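Cuaderno del taller, 2021-01-27

Sigo con la pregunta de siempre: si una máquina puede ya encargarse de la ropa de una casa normal, con sus montones mezclados y sus prendas de abuela. Esta mañana he releído las notas de abril, cuando Zuzana Kadlec y yo dábamos por hecho que lo difícil sería doblar. Pues no sé. Cuanto más miro el punto grueso, más me parece que lo peliagudo viene antes, al decidir por dónde se coge. Una camisa tiene sus esquinas y sus costuras bien planas, y casi te dice ella misma dónde poner los dedos. Un jersey de ochos cogido por el canalé se recoge, se retuerce y se convierte en una especie de cuerda larga en la que ya no sabes qué es manga y qué es cuerpo.
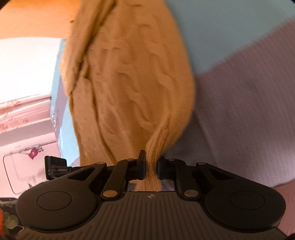

Zuzana defiende que habría que enseñar primero a extender y dejar el doblado para mucho después, y me temo que tiene razón (¡que no se entere!). En Kirnico, nuestro pequeño programa de planificación, seguimos teniendo 11 maneras de doblar y solo dos de extender, lo cual dice bastante de en qué hemos gastado el invierno. Quiero repasar las 32 secuencias de prendas gordas y apuntar en cada una dónde cae el primer agarre, con calma y con un café al lado.

Con la prenda plana todo parece más amable, aunque el cuello me sigue preocupando: el canalé cede, y si los dedos entran bajos pueden llevarse también la colcha.
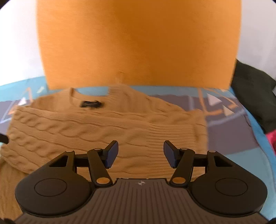
Jersey de ochos color tostado, extendido sobre la colcha, con las pinzas justo encima.

Mi opinión de hoy, que puede cambiar mañana: para toallas, sí; para el armario de invierno de una familia, todavía no. Me gustaría llegar hasta 200 secuencias antes de discutirlo en serio.

Pendiente: preguntarle a Zuzana cómo quiere anotar los cuellos, y separar en Kirnico el punto fino del grueso, que ahora van juntos y me estropean las comparaciones.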